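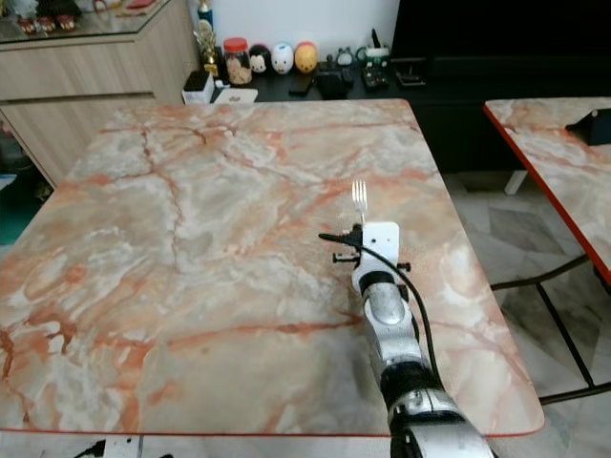 Orange veins on pale gray, with a thin red edge.

I have been thinking about rocks for a month straight and I'm not even a little bit sorry! It started in September when I signed up for the beginner geology walk at Huder quarry, mostly to get out of the house, and came home with mud up to my knees and a whole new way of looking at kitchen counters.

Our guide was Levente Kovács, who talks about limestone the way my uncle talks about baseball. He had us spit on the stones (yes, really) so the colors would come up. A dull gray lump turned into cream and rust and a sort of smoky blue, and I gasped out loud in front of eleven strangers.

So, marble. It begins as limestone, which is mostly old shells and lime mud, and then it gets buried and squeezed and cooked until the crystals grow into each other. The swirls come from whatever else was in there - clay, sand, bits of iron. Iron is the one that gives you those rusty oranges and pinks, and I am completely gone on them.

The quarry floor sits 585 feet above sea level, and the path down to it has 41 steps cut right into the rock. Go slow on those. The old date stone by the gate says 1,786 blocks went out in the first year, all of it by ox cart. Can you imagine the noise?

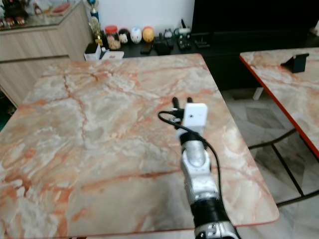 Filed under: Rocks & Rambles

I've got roughly 600 photos from the walk to sort through, so there will be more posts, sorry to anyone who came for the soup recipes. Next up is the Plondari trail, where the stone is supposed to be much darker and you can find little fossils in the loose bits by the creek. I've bought a hand lens and I wear it around my neck to the grocery store.

If you've done Plondari, tell me which end to park at! The map shows two lots and I can't work out which one has the bathroom.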